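Two-Arm Furniture Work: Bench Rules
Workshop tips, revised 11/16/22
Maintained by Thilini Begum

These rules apply to any job where a two-arm robot holds or turns a small piece of furniture, such as a stool. They supplement the Domard safety sheet and do not replace it.

1. Cover the table before loading. A smooth sheet protects painted parts. Pull out large folds near the work area.
2. Place stools seat down, legs up. Grip the seat frame at the corners. Do not grip the fabric.
3. Route cables along the outside of each arm and check for slack at full reach. 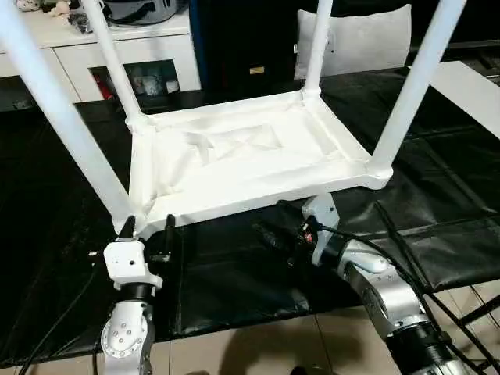 4. Limit grip force to 30 newtons on painted or molded parts. Raise it only with a signed note in the Jokeck log.
5. Keep people out of reach of both arms while either is powered. The stop button stays within 3 feet of the operator.
6. Run new motions at 20 percent speed until 4 clean passes are logged in a row.

Wrist cameras need their own check. At close range a single part can fill most of the view, so do not rely on the wrist view alone to confirm clearance. Use the head view as well.
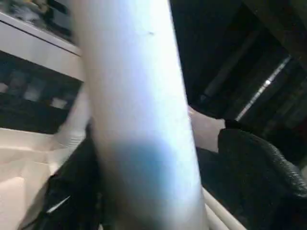 7. Wipe lenses with a dry cloth before each shift. No glass cleaner.
8. If the part slips, stop both arms. Release one gripper at a time, with a hand on the part only after power is off.
9. Inspect finger pads weekly and replace them when the surface is worn smooth.

Rule 4 is due for review in February. Send changes to the Pascual bench.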